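4 Runtime

Everything in this section runs live, on the one workstation under the bench at Praswood. Training code is seperate and covered in Section 3.

4.1 Process layout

Four processes. Camera reader, pose estimator (Ovberg), task planner (Mousavi), and the arm and hand controller (Cundum). They talk over shared memory, one ring buffer per topic, single writer each. We started with a message broker and dropped it in October after too many evenings chasing jitter that came from serialisation. The ring buffers are dumber and we can read them with a hex dump if we have to.

Every message has a monotonic timestamp taken at the source. Consumers check age before use. Stale pose, planner holds. Stale plan, controller holds the last commanded posture and bleeds velocity to zero. No process is allowed to guess forward past its own age limit. An earlier version extrapolated the pose of a part through an occlusion and drove a finger into the board, so that behaviour is gone.

Cundum ticks at 100 Hz. Ovberg publishes when it has something, slower, and not on a fixed period. The mismatch is handled at the controller side: setpoints from the planner are turned into short splines and sampled every tick. Simple, works.

4.2 Pose estimation under changing light

The board is a bad target. White, low texture, thin outlines, shallow edges. Parts are all one colour. Under neutral light a plain colour threshold finds the parts well enough and most of our first month's results came from exactly that. Under coloured light the threshold falls over. With a strong magenta wash the white of the board and the white of the arm shells shift together, and the segmenter merges the forearm into the board.

Ovberg therefore does not use absolute colour anywhere after the first stage. Steps, in order:

Local white estimate. We take the patches that the last accepted board pose says are bare board, and normalise against those. If no board pose has been accepted yet, we skip it and go to edges only.

Edge and hole features. Slot cutouts are dark inside under every light we tried, so they are the most reliable thing on the board. Drawn circles less so. Raised plates are worst – their edges come and go with the direction of the lamp.

Arm masking. Forward kinematics from the joint encoders, rendered as a silhouette and dilated. Anything behind the mask is treated as unknown, never as empty. This matters more than it sounds. With the hand palm down over the slots, the slots it covers must stay in the state estimate or Mousavi will happily replan around slots that have vanished.

Temporal vote. A part state (on board, in slot, in hand) only changes after nine consecutive frames agree. We tried shorter windows, got flicker between "in hand" and "on board" during the last bit of the lowering move. Longer windows were fine for accuracy and painful to watch.

Light augmentation for the learned piece of the segmenter used 48 tints, rendered over neutral footage. Cheap to do. It does not reproduce the specular highlights on the metal finger joints and we suspect some of the remaining false edges come from there. Not tested properly yet.

4.3 Planning

Mousavi is a small task graph with a sampling motion planner below it. A node is one part and one target; edges are ordering constraints, written by hand in a text file. Fereshteh Rashti wrote the first set of these and most have survived. Typical constraint: a part lying flat that blocks the approach to its neighbour goes first.

Arm assignment is decided per node, by reach cost plus a penalty for crossing the centreline of the board. The idle arm is not parked out of the workspace. It waits above its own side, because the travel time back in from a true park pose was eating the benefit of having two arms. The price is that the two hands are often close and the collision check has to run on both arms, cables included. Cables are modelled as fat capsules hanging off the forearm. Crude. Overly conservative near the wrist, and the planner sometimes rejects a grasp that a person would call obviously fine.

Grasp candidates come from a table keyed by part shape, then get filtered by finger clearance to neighbouring parts. If the filter returns nothing, Mousavi defers the node and tries the next one in the graph. If all open nodes are deferred it stops and asks for the operator.

4.4 Contact phase

Below a set height over the board the planner hands over completely. Cundum runs compliant in the board plane and position controlled along the normal, with a slow spiral search if the normal force rises before the expected depth. Finger joints are held by a current limit, not a position, so the part can rotate a little in the grip and self-align. A stiffer grip gave us neater looking motion and worse insertion.

Vision is ignored durring the spiral. The hand covers the target and whatever Ovberg reports there is mostly old. Corrections go through joint torques only until the hand lifts again, then the pose estimate is allowed back in with its vote counter reset.

We ran 100 trials per lighting condition, same software build, no retuning between conditions. Lamp colour was the only deliberate change. Part layout was set by hand before each trial so there is some spread there, logged but not controlled for.

Figure 4 shows the bench. (a) Light without the magenta wash, a hand over each upper corner of the board, the two blue cylinders lying flat near the rectangular recesses. (b) Magenta light, right hand palm down with a small blue piece pinched just above the board, left hand waiting over the upper-left corner.

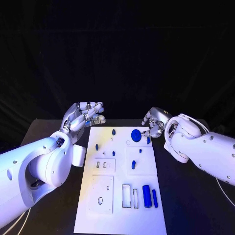 (a), top; (b), next.

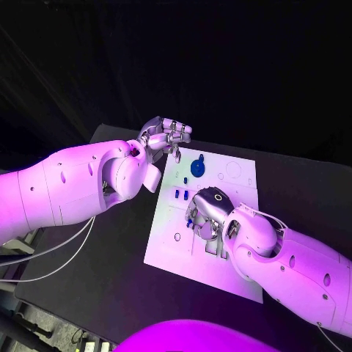 4.5 Logging and replay

All ring buffers are dumped to disk per trial, raw, with the git hash and the constraint file. Replay feeds the camera topic back through Ovberg and compares the new pose stream against the recorded one. Any change to the estimator has to go through replay before it touches the arms. Controller replay is weaker, contact forces can't be re-created from a log, so for Cundum we only check that the same inputs give the same commands.

Dropped frames are kept as gaps in the log and not filled in. The replay tool used to skip over them, which hid two timing bugs from us until the labelling pass was already finished.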